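The Warkemia Tide Clock

Filed under: Short Fiction
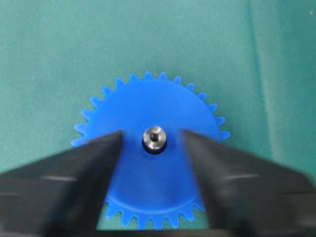
Blue plastic spur gear on green woven fabric.

The tide clock at Warkemia had two faces. The upper one gave the hour. The lower one gave the state of the water in the harbor, from LOW through FLOOD and HIGH to EBB, by means of a single hand that went around once every 12 hours and 25 minutes. The going train was brass and had been built by the firm of Dhillon for the harbor company. The tide train was added later, from whatever was available at the time.

Lucie Chisholm came up the stairs on a Friday in January with a tool roll, a flashlight and the service ledger. The complaint on the work order read: Lower hand wrong. Upper hand correct. She set the ledger on the sill and opened the case.

The upper train was sound. She timed the pendulum against her own watch and found no error worth writing down. The lower train drew its motion from the same arbor through a 50-tooth wheel and three intermediates, so if the upper hand was correct the lower hand could be wrong in only a few ways. A wheel could be slipping. A tooth could be missing. Somebody could have substituted a wheel with the wrong count.

She checked for slip first. She put a pencil mark across each collet and arbor, ran the train forward by hand through one full tide, and looked at the marks. They were unbroken. She checked for missing teeth by feel, with her thumbnail, and found none. Then she took out the third intermediate and counted it, and counted it again in the other direction.

It agreed with the drawing. So did the others.

She sat down on the floor with the ledger. The previous keeper had been a man named Bresari, who wrote small and in pencil and recorded everything in minutes. For most of his tenure the entries were the same. Wound. Oiled. Lower hand agrees with gauge. Then, on page 113, the form of the entry changed.

Lower hand slow on gauge, 22 min. Reset.

A month later he had written it again, with the same figure. After the third reset he stopped resetting. The entry for that month said only: Lower hand slow on gauge, 22 min. Constant. Left it.

Chisholm read the last word twice. A fault in a gear train accumulates. A clock that loses because of a bad ratio loses more each day, and a constant error is an error of setting, which a reset removes. This one had come back to the same figure each time and stayed there. She could not draw a mechanism that would do it.

The gauge was a stilling well with a float at the end of Wistik pier, 317 paces from the tower door according to the inside cover of the ledger. She walked out to it at twenty past three. The wind was from the north and there was ice on the rungs. She unlocked the cover, shone the flashlight down the pipe and looked at the float.

The float was where it should have been. The inlet at the foot of the pipe was not. It had been a hole the width of her hand, and a sleeve had been fitted inside it, leaving an opening she could have closed with a finger. A stilling well with too small an inlet fills late and drains late. It lags the harbor by a fixed interval, every tide.

But that would make the gauge slow, and the hand fast on the gauge. Bresari had written it the other way around.

She looked over the rail. Weed on the piles showed a dark band, and the water stood well below it and was still going down. She wrote the time on her wrist. Then she waited for the turn, stamping her feet, and when the weed began to lift she wrote down the second time next to the first and compared both with the printed table in her coat.

The harbor had turned early, by more than the sleeve could hide.

She climbed back up to the clock in the dark. The lower hand stood exactly where the table said it should. She put the case back together, wound both weights, and opened the ledger to a clean line. She wrote: Train examined, no fault. Count correct throughout. She considered the next part for some time.

Lower hand agrees with table, she wrote. Water does not. Left it.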